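About Nindenitz Records

We put out loud, short songs by bands who mostly still live with their drummers.

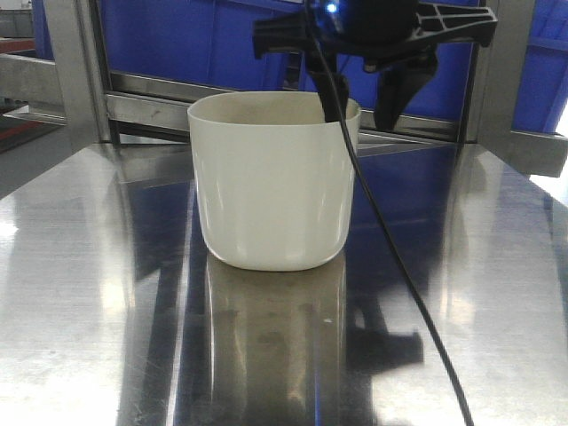
A white cup on a steel tabletop.

Nindenitz started one March with 500 copies of a Narnero seven-inch and a van that didn't go in reverse. We now have 12 acts on the roster, including Ekavari, who swore they'd never sign to a label – then saw our office and decided we barely counted. Demos are welcome. Ballads get played last.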